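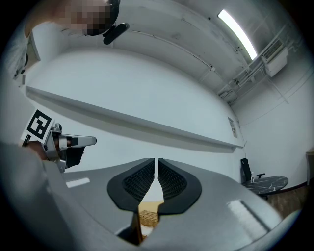 By Manuela Pagano
Posted Thursday, April 30, 2026 in Storage – 4 min read

Cardboard drawer dividers, the quick way

Got a junk drawer, got a box, got 20 minutes. Go.

You need: one corrugated box, ruler, pencil, sharp knife, something to cut on. Tape if you're fussy.

Empty the drawer first. All of it. Wipe it out, let it dry.

Measure inside, not the front panel. Mine is 300 mm wide and 140 mm deep front to back (shallow, it's the little one under the counter). Take a couple mm off every strip or it won't drop in. Height – go a bit lower than the drawer side so nothing catches when you shut it.

Now look at the ridges. You want them running up and down in the finished strip. Stands up better. Sideways ones fold over the first time you shove a stapler in there.

Cut the strips. Two or three light passes with the knife, dont lean on it. Crushed edges look awful and the slots go floppy.

Slots next. Where two strips cross, cut halfway down one and halfway up the other. Slot as wide as the board is thick, no wider. Slide togther. Too tight? Shave it. Too loose, tape.

Drop the grid in, push to the back, check the drawer closes. Then fill it. Batteries and tape in the big squares, pens along the side, small stuff up front.

Leonardo Greco asked about gluing it down. I wouldn't – you'll want to move things by next week.

Next one: the same thing for a sock drawer, taller strips.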